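Search this site
Search

Sport > Features

The long road back to the net

Sep 19, 2024
17 comments | 425 shares

On the first night of the new women's volleyball season at Hesero, the hall doors opened an hour before the warm-up and the queue already reached the car park. The club had been away from the regional league for 3 seasons. It folded its senior side when the old sports hall closed, and most of the squad either stopped playing or travelled across the county to turn out for Ledetti.

The juniors carried on in a school gym with a low ceiling, where any high pass hit the lights. Coaches taught them to keep the ball flat and quick, and that habit has followed them into the senior team. Hesero now play one of the fastest games in the division. The setter rarely lifts the ball more than a metre above the tape, and the middle hitters are in the air before it leaves her hands.

It does not always come off. Against Horobets in the opening match they lost the first set 25-17, mostly through their own errors. Four serves went long and two quick attacks went straight into the net. The second set was closer, and by the third the passing had settled down. Hesero won it 25-22, took the fourth by the same score and edged the decider 15-13.
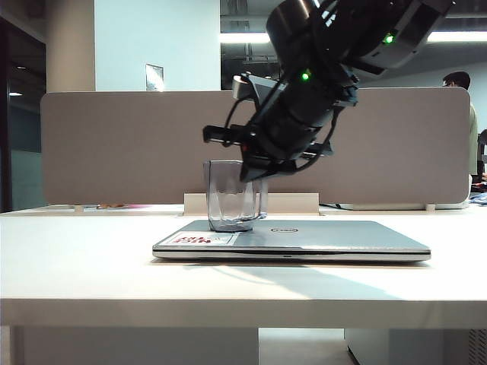

Why does a fifth set stop at 15 points when the others go to 25? It is a tie-break, kept short so that a long match has a clear end, and a side must still lead by two points to win it.

The short set suited Hesero. They served first, won four of the opening five rallies and were never behind. Horobets saved two match points before a tip over the block dropped on the three-metre line.

Money remains a worry. Hall hire, referees and travel cost the club more than it takes on the door, and a new set of posts alone came to £3,000. A sponsored serve-a-thon in the spring paid for most of that. The players also pay a match fee, lower for students, and share cars to away games.

The squad is young. Half of it is still at school or college, which makes midweek training difficult in exam months, and the club has moved one of its two sessions to Sunday morning. The older players, several of whom came back from Ledetti over the summer, have taken on much of the blocking and most of the talking on court.

Next up is a trip to Faltunis, who finished second last year and have kept the same six starters. They have the tallest front row in the league and they serve hard from deep. Hesero spent much of the past week on serve receive, with three passers covering the back court and the libero taking anything down the middle.

The return fixture against Ledetti comes before Christmas. Tickets for that one go on sale at the hall desk next month, and under-12s get in free with an adult.

Related
Ledetti name unchanged squad for cup first round
Faltunis hold on in five-set opener
How the libero rule works
Horobets to share hall with basketball club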